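How I Descale My Coffee Machine (and Keep It From Getting Gunky Again)

I put this off for way too long. My coffee had been getting slower and slower to pour, and it had this flat, slightly chalky taste that I kept blaming on the beans. I switched beans twice! Then my neighbor Nuria Robles came over, took one sip, and asked when I'd last descaled the machine. I had to think about it, and the answer was January.

So if your water is hard like mine, this one's for you. The whole job takes me around 40 minutes, and most of that is waiting.

What you'll need

A descaler made for coffee machines (I use citric acid powder from the grocery store)
700 ml of warm water for mixing
A big bowl or pitcher, bigger than you think
A soft cloth and an old toothbrush
Fresh water for rinsing

Check your manual first. Some makers don't want you using vinegar, and some want you to stick to their own stuff while you're under warranty. Mine is long out of warranty, so I do what I like. I skip vinegar anyway, because the smell hangs around for days and my first cup always tastes like salad.

Step 1: Empty everything

Take out the old grounds or pods, dump the drip tray, and pour out whatever is sitting in the tank. If there's a water filter in the tank, pull it out now and set it somewhere you'll see it later. I once left mine in and wasted a brand new one.

Step 2: Mix the descaler

Follow the amounts on the packet. Mix it in the pitcher before it goes in the tank, and stir until you can't see any grains. Undissolved powder can settle at the bottom and clog the very thing you're trying to unclog (ask me how I know).

Step 3: Run half, then wait

Put your big bowl under the spout. If your machine has a descale program, start it and let it do its thing. If it doesn't, run about half the tank through, switch the machine off, and leave it alone for 20 minutes. I usually wipe down the rest of the counter while I'm waiting, and empty the toaster crumbs, which are always worse than I expect.

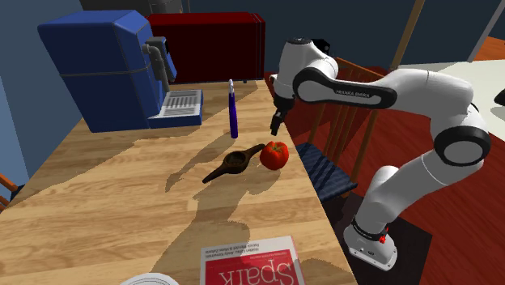
Blue coffee machine with its slatted drip tray, red toaster behind.

Step 4: Run the rest

Switch it back on and run the other half through. You may get little white flakes in the bowl. Gross, but good! That's scale coming loose. If the flow is still just a dribble when the tank is empty, mix another batch and go again. My first time needed two rounds.

Step 5: Rinse, and then rinse again

Wash the tank with dish soap, rinse it well, and fill it with plain water. Run the whole tank through. Then do it once more. I know it's boring, but citric acid in your morning cup is a nasty surprise. If you have a steam wand or a separate hot water outlet, run some through there too.

Step 6: Clean the bits you can reach

While the last tank is running, scrub the drip tray with the toothbrush. If yours has ridges, go along them, and then do the underside, where the brown slime lives. Wipe the end of the spout with a damp cloth. Dry everything, put the filter back, and make one throwaway cup before you make a real one.

How often?

I do it every couple of months now. With soft water you can probably stretch that to twice a year. If your machine has a warning light, go by the light, and if it doesn't, go by how it pours. I keep a strip of masking tape inside the cabinet door with the dates on it. The latest one says November 29, 2025, and there's plenty of room left on the tape.

One last thing: don't leave water in the tank when you go on vacation. Empty it, leave the lid open, and fill it fresh when you're home.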